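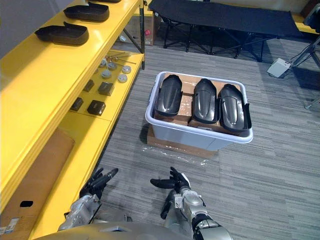 Yellow shelving, black molded covers on the top shelf.

September, notebook 2, started 7:40 a.m.

Third go at the adhesive question. Rao say their new water-based contact glue holds as well as the solvent one we have used on foam liners for years. The sales sheet has a bar chart with no units on one side, so I am treating it as decoration until we have our own numbers.

Setup same as last time. Gray closed-cell foam, cut into strips, glued to ABS coupons, pressed with the hand roller, left overnight under the steel plate. Peel at a right angle on the small Rovby tester. Nivaldo Lopes cut the strips and I did the gluing, so if the bond lines are ugly that is on me.

Total peels logged so far across all three goes: 1,217. Of those I am keeping 1,072. The rest tore in the foam near the clamp, and a torn strip says something about foam and nothing about glue. Nivaldo thinks I should count them as passes. I don't. A strip that rips at the jaw might have peeled clean a second later for all we know. I have marked every dropped one in the sheet so he can put them back in and argue with me.

Old solvent glue: boring, same as always. Curve goes up, sits flat, done.

Rao glue: flat part looks fine on the strips pressed in the morning and lumpy on the ones pressed after lunch. Same can, same roller, same me. The can says to wait until the film goes clear before closing the joint. Clear to whom? Under the bench lamp it looked clear to me well before it did to Nivaldo, who was standing by the window. I don't trust any instruction that depends on where you stand.

Wrote to Plisbridge, who supply the foam, asking if the skin side has any release agent on it. Got back a brochure. Wrote again.

Also tried the Wikix primer on 40 strips. Peel went up a little. Before anybody gets excited, those strips were also wiped with alcohol first, and the others weren't. So the primer result is worth nothing until I run wipe only. My fault, should have caught it when I wrote the plan. Strips are bagged and labeled PRIMER + WIPE in red so they don't get mixed in with the good ones.

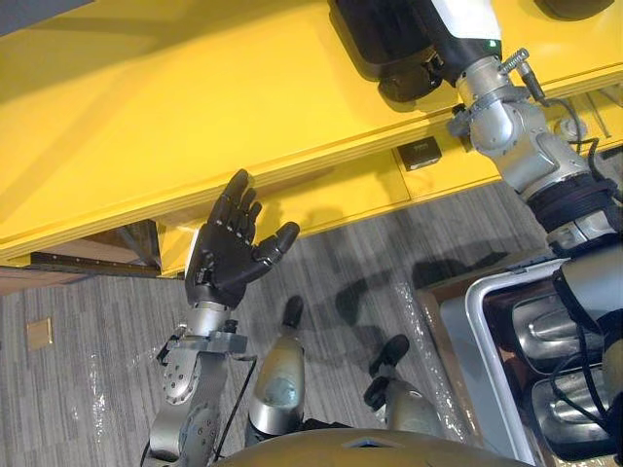

Does a longer wait before closing the joint give a stronger bond with the water-based glue?

Up to a point, and then it gets worse, going by our strips. Once the film has dried too far the two faces grab in spots and the peel curve turns lumpy.

Next: one wait time per batch, kitchen timer, no judging by eye. Write down room humidity as well, which I skipped twice. The gauge over the sink reads high, so borrow the one from the paint store and check them side by side first.

Nivaldo wants to order a full drum at the September price. I said one more can — small. If the after-lunch strips come out flat with the timer, I will sign for the drum.

Roller needs cleaning, dried glue on the left end.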